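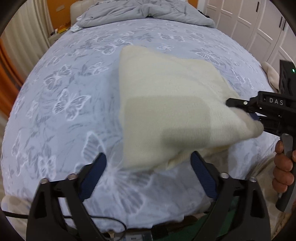
Towels and Softener – Does It Hurt Absorbency?
Textiles project, final report
04/01/2025

**Question**

Does fabric softener make bath towels soak up less water? Everybody's mom has an opinion on this. The care label on my own towels says skip it, the softener bottle says nothing either way.

**What I used**

- cotton bath towels from Vandlow, all from one pack
- Prolluvix softener, the unscented kind
- regular powder detergent
- kitchen scale, baking tray, stopwatch on my phone

I cut the towels into squares and hemmed them so they wouldn't shed (took forever, next time use pinking shears). Two groups. One got detergent only, the other got detergent plus softener in the rinse. Each group went through 13 washes, warm, then line dried indoors. No dryer, the one in my building runs way too hot and I didnt want that mixed in.

**Test**

Weigh the square dry. Lay it flat in the tray of water, wait two minutes, lift by one corner, let it drip, weigh again. Difference = water held. Also did a drop test – one drop from a straw, time how long till it sinks in.

**Results**

Softener squares held less water. Not a huge gap in weight, but it was there for every square after the last wash. The drop test was much clearer. On plain squares the drop went in almost right away. On softener squares it sat there as a bead before it sank.

Early on there was hardly any difference, so I think it's buildup. Softener leaves a coating on the fibers and cotton needs bare fiber to pull water in.

Feel: softener squares were nicer to touch, no question. The plain ones got kind of stiff from line drying.

**Problems**

Drip time wasn't consistent in September, I was just eyeballing it. Redid those with the stopwatch. The scale only reads whole grams, so small differences got lost. And I only tested one brand of towel and one softener, so I can't say much about others. Thicker pile might act diffrent.

**If I had more time**

Try vinegar in the rinse. Try stripping the softener squares with a hot wash and see if they recover. I kept them all in a labeled bag so this is still doable.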